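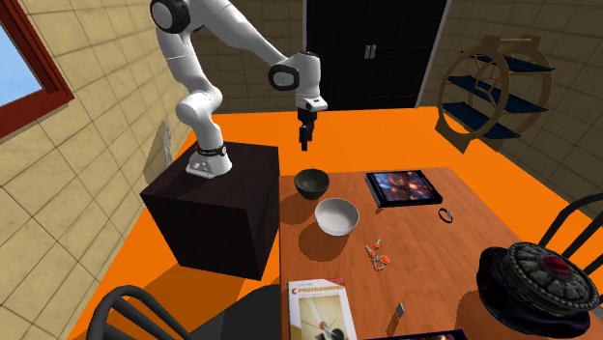
By Hatice Aksoy
Filed under: Filmmaking, Short documentary
Updated in April

How to film a changing street from one window

A long-term window film is one of the cheapest documentaries you can make. You need one view, one camera position and enough patience to come back to it. I shot Stunach over a winter from a third-floor flat facing a tram depot that was being pulled down, and these are the steps I'd follow again.

1. Choose the window

Spend a full day looking before you shoot anything. Check where the sun comes in and when the street lamps switch on. A window that opens is better than one that doesn't. If yours is sealed, clean it inside and out and hang a dark cloth behind the camera to kill reflections.

2. Fix the camera position

Mark the tripod feet on the floor with tape and write the leg heights on the tape. Use one prime lens for the whole project. I used a 40 mm and left the focus ring taped down. Print a still from the first day and keep it by the window so you can line up the corners each time.

3. Set a shooting pattern

Pick two times of day and stick to them. Mine were 7 am and dusk. Lock the white balance to daylight, or the colour will drift from clip to clip. Let each shot run for at least two minutes, even when the street is quiet.

4. Record sound separately

Traffic through a window sounds thin. Take a recorder down to the footpath once a week and get ten minutes of plain background. Say the place and the time at the start of each file. Ozan Yaman, who mixed Stunach, asked for rain on a metal roof and we had none, so get all the weather you can.

5. Log as you go

I ended up with 456 clips. Give each one a line in a spreadsheet: file name, time, weather, what happens. Mark the good ones the same night.

6. Cut it down

Start with an assembly of about 100 shots in date order and watch it right through without stopping. Then take out anything that repeats. The finished film has 78 shots and runs for just under half an hour.

7. Check permissions

Rules on filming people in the street from private property differ from place to place, so ask before you screen anything. If a neighbour's window is in shot, knock on the door and show them the footage. One of mine asked to be left out, and I cropped the left side of nine shots.

Next in this series: Kadir Sönmez on grading footage shot in mixed light.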